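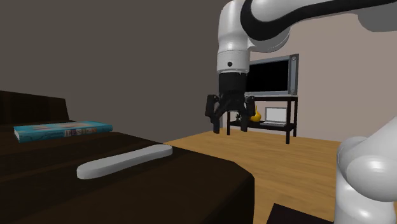 The living room at Pritano, as it looked on the big screen that Wednesday.

Na-rae Do had been promised a robot. The letter from Pritano said so, with her name spelled right for once, and she had ridden the bus out to Skallonthorpe with 11 other people from the Ernley tenants' group to see it. What she got was a folding chair and a picture of a room.

"So where is it?" she asked.

"You're looking at it," said the young man at the front. His badge said Do-yoon Chae. "We run everything in simulation first. The arm, the room, all of it. It's the same software that goes in the real unit."

On the screen a white arm hung down over a wood floor with its two black fingers open. There was a brown table with a book on it that said DESIGN, and behind the arm a television, turned off. Na-rae had cleaned other people's living rooms for most of her life and had never been in one that tidy. No mail. No socks. One book, and she doubted anyone had opened it.

"What does it do?" said Mr. Heo, next to her. He had his coat on still.

"Today it's going to tidy up the table," said Do-yoon Chae. "I'll ask it to pick up the remote."

Na-rae leaned forward. A long white thing lay across the table, rounded at both ends.

"Is that a remote?" she said.

"It's a remote."

"It hasn't got any buttons."

He looked at it for a second longer than she thought he should have needed. "They might be on the other side," he said, and typed something.

The arm thought about it. Someone's chair creaked. A woman in a Pritano sweater went down the row with a plate of cookies and Na-rae took 2, one for now and one for the bus.

"How many times has it done this?" Mr. Heo asked.

"This exact task? It's run it 189 times since Monday night."

"And how many did it get right?"

"That's a really good question," said Do-yoon Chae, and then he told them about the cameras. He told them for a while. Na-rae ate her cookie and watched the fingers, which were nowhere near the table. They seemed more interested in the television stand, where there was a yellow vase on the bottom shelf, and a laptop with its lid up. Who kept a laptop down there? You would have to lie on your stomach to use it.

"My sister lives on Third," she said, when he stopped for breath. "She can't bend down anymore. The letter said this would be in her building by August."

"That's the goal, yes."

"Her table's got a fish tank on it. And her pills, and the radio, and the cat half the time. Have you got a room with a cat in it?"

"We're adding clutter in the next version."

"Clutter," said Na-rae.

"Objects," he said. "Variation." He had gone a little pink. He was somebody's nice son, she could see that, and he had probably ironed the shirt himself. It didn't make her want to sign anything.

The woman in the sweater was handing out the forms now, face up, a pen clipped to each one. There was a box near the bottom for people who wanted to be first. Mr. Heo read his at arm's length, moving his lips.

"Fifteen minutes and then we'll break," said Do-yoon Chae. "Okay. It's going to go now. Watch the left finger."

They all watched the left finger. Na-rae folded her form around the second cookie and put it in her purse.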